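Minwood Evening Housekeeping, Unit 4 notes: shirts, and why I fold on the bed

OK, so last time I promised we'd get away from the ironing table! Most of us don't have a big table at home, we have a bed, and a bed works great if you pull the sheet fairly tight first. It doesn't have to be perfect. Mine never is.
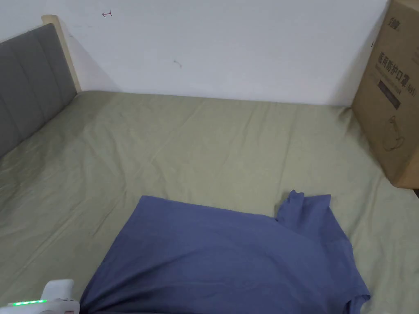
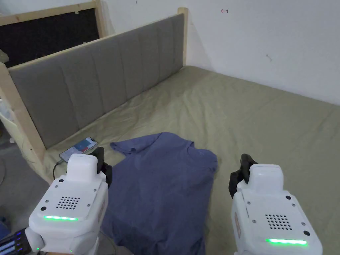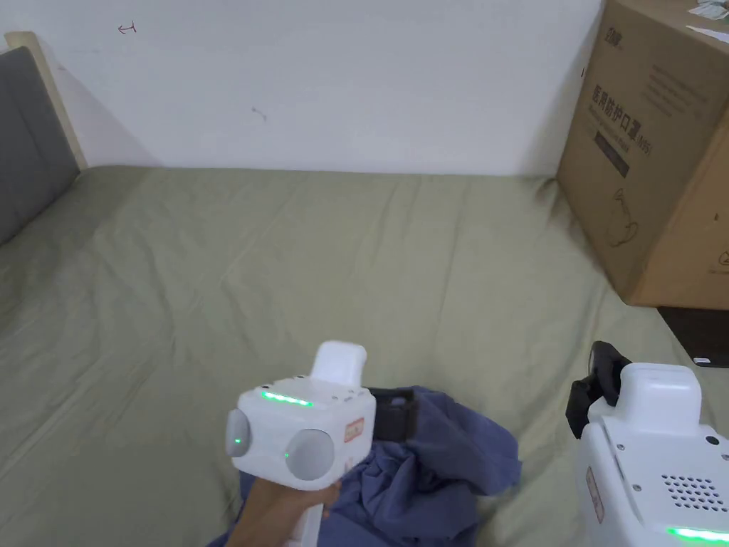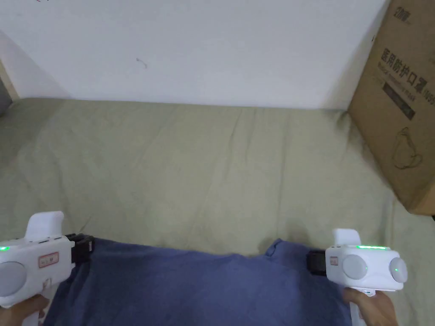

Start with the collar pointing away from you and smooth from the middle out to the sleeves. Then bring one side in to the center of the collar, lay the sleeve back along the fold, and do the same on the other side. Hem up to the collar, once or twice depending on your drawer (I go twice, my drawers are shallow).

If it bunches, shake it out and start over. Please don't tug at it, you'll just stretch the neck.

For next time: fold 100 shirts. Kidding! Do ten, and bring your worst one. The Grellstead handout on drawers is pages two and three of the packet, and we'll get to fitted sheets after that.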